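En defensa de la sobremesa larga

Llevo 11 años trabajando en Grasso y en ese tiempo he visto cambiar muchas cosas, pero ninguna me ha dado tanta pena como la desaparición de la sobremesa. Antes comíamos en la cocina de la segunda planta y luego nos quedábamos un buen rato con el café, hablando de todo y de nada (sobre todo de nada, que es lo mejor). Ahora la gente come delante de la pantalla, con los auriculares puestos, y a las dos y media ya está otra vez contestando correos. ¡Con la boca llena todavía!

Mi abuela decía que una comida sin conversación era echar gasolina. Ella ponía el mantel aunque fuera para tomar una sopa de sobre, y de la mesa no se levantaba nadie hasta que se acababan las mandarinas.
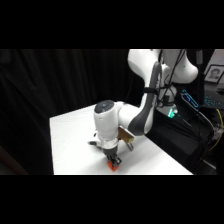

Un objeto naranja sobre la mesa blanca.

Ya sé lo que me van a decir: que cada uno hace con su descanso lo que quiere, que hay quien prefiere salir antes para recoger a los niños. Y me parece estupendo, de verdad. Yo también he tenido hijos pequeños y he comido de pie más veces de las que me gustaría confesar. Lo que me molesta es otra cosa, que hayamos empezado a mirar raro a quien se queda sentado. Como si alargar el café fuera de vagos. En octubre, sin ir más lejos, un compañero nuevo me preguntó si «todavía» estaba comiendo, y yo con la taza en la mano me sentí como si me hubieran pillado robando.

Cuando estuve una temporada en la oficina de Barnbridge, la jefa de allí, Aliki Karamanlidis, tenía la costumbre de sacar fruta cortada a media comida y plantarla en el centro. Así era imposible marcharse. Entre trozo y trozo de melón me enteré de cómo funcionaban los pedidos, de quién se llevaba mal con quién y de que el programa de facturas tenía un atajo que nos ahorraba media mañana. Ninguna de esas cosas me la había contado nadie en una reunión - y mira que teníamos reuniones. 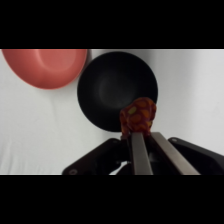
Club de Lectura y Tertulia de Grasso

En la tertulia lo hemos hablado más de una vez y no nos ponemos de acuerdo. Hay quien piensa que la sobremesa era cosa de otra época, de cuando se comía en casa y se volvía al trabajo a las cinco. Puede ser. Pero yo recuerdo a mi padre en el taller, con 30 minutos contados para comer, y esos minutos eran sagrados: la tartera, el pan, las cartas y una discusión sobre fútbol que duró, calculo yo, toda su vida laboral. No hace falta una tarde entera, hace falta que alguien no se levante el primero.
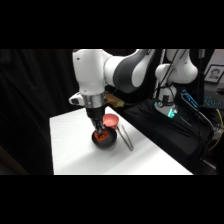 Y luego está el teléfono, claro. No voy a echarle la culpa de todo, porque yo soy la primera que lo saca para enseñar una foto del perro y acaba mirando el tiempo de mañana. En casa lo dejamos en el mueble de la entrada mientras comemos. Mi hija protestó dos semanas enteras y ahora es ella la que regaña a su padre cuando suena. Las comidas se nos han alargado casi sin querer, y el domingo pasado terminamos discutiendo si la tortilla fría cuenta como merienda. Yo sigo pensando que sí.

Así que mañana llevaré mandarinas a la cocina de la segunda planta. Me sentaré al lado de la ventana, que da el sol a esa hora, y pienso pelarlas muy despacio.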